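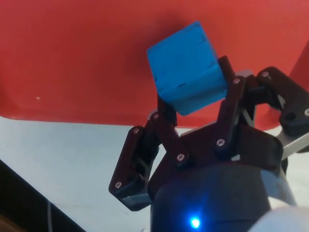 *Wrist camera, blue cube in the grip, red surface behind it.*

# Teaching the arm to put a block on a tray, by remote control

Updated Monday, April 20, 2020

If you've worked through the setup page, your arm moves when you move the hand controller, and you're probably itching to do something with it. Good! Let's teach it a real task. We'll use blocks and a tray, because they're cheap, they don't break, and you can go through the whole cycle (drive, record, check, train) in one afternoon.

I'm using the Dorell hand controller and the Usel recorder, both from our shared folder here at Wosville. If you have something else, the button names will differ but the steps are the same.

## What you need

- The arm, powered and homed
- A gripper with all its joint screws snug
- A tray with a low rim
- A few blocks small enough for the fingers to close on
- A plain cloth for the table
- The wrist camera and the side camera, both showing up in the recorder

Check those screws even if you checked them last week. A loose finger gives you demos where the block droops a little, and the robot will happily learn to expect that droop.

## 1. Set out the table

Spread the cloth and smooth it where the blocks and tray will go. Wrinkles out at the back are fine. Put the tray within easy reach of the arm, then set the blocks on either side of it. Leave a couple of finger widths between a block and the rim so the gripper has space to come down.

Pick one sentence that describes the task and write it down. Mine is "put the blue block on the tray." Everything you record in this batch has to match that sentence. If you also want the red one moved, make a second batch with its own sentence.

## 2. Drive it a few times without recording

Seriously, do this part! Your first few tries will be jerky and you don't want them in the data. Hold the clutch button on the controller, move your hand, and the wrist follows. Let go and the arm holds still while you bring your hand back to a comfortable spot.

Speed is set with the slider on the controller screen. I start at 40 percent and stay there. Going faster looks great and gives you blurry wrist video.

Practice the approach from straight above, then tilt a little and try again. You're looking for a grip where two fingertips press on opposite sides of the block. It doesn't need to be square – a cube held by its corners at a funny angle is still a good grip as long as it doesn't slip.

## 3. Record the first demo

1. Move the arm to the start pose (the "ready" button).
2. Press record and wait for the beep.
3. Bring the gripper over the block and lower it.
4. Close the fingers. Pause for a breath.
5. Lift straight up until the block clears the rim of the tray. 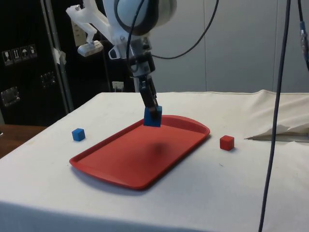
6. Carry it across and stop over the spot you want.
7. Lower slowly, open the fingers, and back off upward.
8. Press stop.

Step 5 is where most people get impatient, me included. If you start going sideways while you're still low, the block clips the rim, and now you have a demo of a robot bumping a tray. Up first, then over.

Try to keep your eyes on the camera windows while you drive instead of looking at the table. The robot only gets what the cameras give it. If you can't tell from the two views where the block is, the robot can't either, and you should move a camera before recording any more.

## 4. Do it again, but not the same way

Between demos, move the block. Turn it. Slide the tray a bit or rotate it. Swap which side the blue one starts on. Small changes are what make the finished behavior hold up when you set the table slightly wrong, and you will.

A good batch for this task is 85 demos. Mine run to about 3000 camera frames each when I take my time. That sounds like a lot of driving, but you get quick at it, and there's a very pleasant rhythm once your hands know the move. Take breaks. Tired demos are sloppy demos.

What to throw away:

- Anything where you dropped the block
- Anything where you stopped to scratch your nose
- Anything where a camera froze

Fumbled grips that you recovered from can stay. I like having a handful, so the robot picks up what a second try looks like.

## 5. Check the batch

Open the recorder's review tab and play every demo at double speed. Look at the wrist view first, then the side view. Make sure the gripper open/close line at the bottom jumps at the moment you see the fingers move. If it lags, redo the time sync from the setup page.

Then press export. The recorder writes one folder per demo. Copy the whole batch over to the Agbayani machine (port 1418 if it asks) and start training before you go home.

## 6. Let it try

Same table, same cloth, same lights. Load the trained file, keep a hand on the stop button, and press run. The first time it reaches for a block on its own is a real thrill – I still grin at it!

If it hovers and won't commit, add more demos with a clear, steady descent. If it grabs air next to the block, look at where your blocks were sitting in the batch, then record another dozen with the block in the places you missed.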